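Support > Guides > Installation and Staffing
Last updated: 27 August 2025

4. Bringing the Pradero arm into a staffed work area

This section covers the changeover from hand sorting to arm-assisted sorting. Mechanical installation is in section 3. Complete section 3 before starting here.

The arm picks and moves single items. It does not decide what an item is for, where a damaged item goes, or when a shift is finished. Those decisions stay with the operator. Most of the problems reported to Jaltia in the first weeks of use come from sites that removed a person from the area before the new duties were written down.

4.1 Before the first shift

1. List every task now done by hand in the area. Include short tasks such as turning an item over, peeling off a loose label or moving a bin out of the way.
2. Mark each task A (arm), P (person) or S (shared). Shared tasks need a named operator on each shift.
3. Post the list where it can be read from the operator position.
4. Load the item set in Pasen. Start with no more than 20 item types. Add others after the first review (see 4.4).
5. Set the arm to reduced speed, setting 13. Leave it there until every operator has completed 4.2.
6. Test the stop button from the operator position and from the aisle side.

NOTE: Reduced speed is slower than a trained person working by hand. Adjust the day's targets to suit. Do not ask operators to make up the difference on a second bench.

CAUTION: Keep hands, sleeves and lanyards outside the marked zone while the arm is powered, even if it is not moving. A paused arm can resume without a warning tone.

4.2 Operator training

Each operator completes one supervised session of 40 minutes. Sessions are paid time and are entered on the roster as training.

1. Start and stop the arm from the panel.
2. Take over a pick by hand: press HOLD, wait for the steady light, remove the item, press CLEAR.
3. Reject an item from the queue and enter a reason in Pasen.
4. Read the wrist view and decide whether the gripper has a clear approach (see 4.3).
5. Sign the record. The supervisor signs the same line.

Operators who have sorted by hand for a long time tend to step in early. This is acceptable during training. Log each takeover so that the item can be looked at later - a high count on one item usually means that the item settings are wrong, and the operator should not be marked down for it.

4.3 Reading the wrist view

The wrist camera travels with the arm, so the background changes from one pick to the next and parts of the arm stay in view. Operators who are used to a fixed overhead camera need some time to adjust.

1. Find the dark housing along the top of the view. Use it as the reference for which way the wrist is turned.
2. Find the gripper finger, if it is in view. At some angles it is hidden or cannot be told apart from other dark parts.
3. Check the surface behind the item. Striped carpet and wood grain can both draw the eye away from small objects.
4. Check for glare. Clear film produces bright patches that can hide an edge or a printed label.
5. If the approach cannot be judged from the view, press HOLD and look at the item directly from outside the zone.

Wrist views for practice. The housing is at the top of each one. 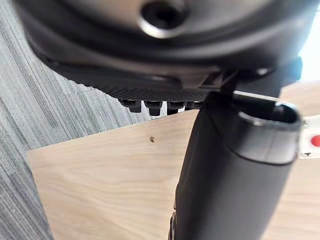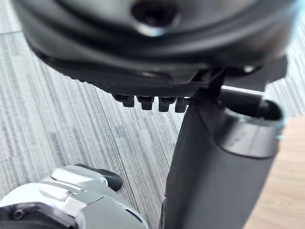
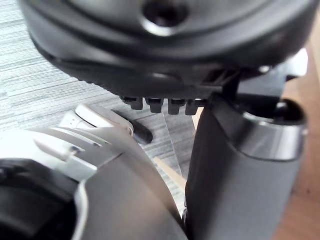
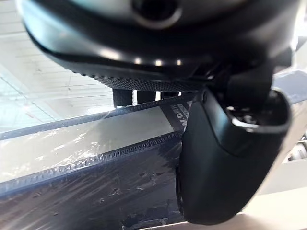 4.4 First review

Hold the first review when the area has run for 20 shifts. The supervisor and at least one operator from each shift attend. Bring the takeover log, the reject reasons from Pasen and the task list from 4.1.

1. Go through the tasks marked S. Change any that have in practice become A or P.
2. Ask operators which tasks have been added since the list was posted. Clearing film, re-squaring items and wiping the camera window are often missed.
3. Add these tasks to the list and allow time for them on the roster.
4. Decide whether to raise the speed setting. The upper limit for a staffed area is 41.
5. Record who was present and what was changed.

NOTE: The takeover log is a maintenance record. Jaltia advises against using it to compare one operator with another. At sites that have done so, takeovers went unlogged and item faults took longer to find.

4.5 Changes to job descriptions

Lifting and repeated reaching go down once the arm is in use. Standing, watching a panel and deciding on odd items go up. Rotate operators off the panel at least once in each half shift, and provide a seat at the operator position.

If a position is to be changed or combined with another, finish the first review beforehand. Figures from reduced-speed running do not show how much staff time the area will need at its normal setting.

Questions about this section go to Weidong Dong, site changeover desk. Have the serial number and the Pasen version ready. Sites that close in December should repeat the stop button test in 4.1, step 6, before the first shift back.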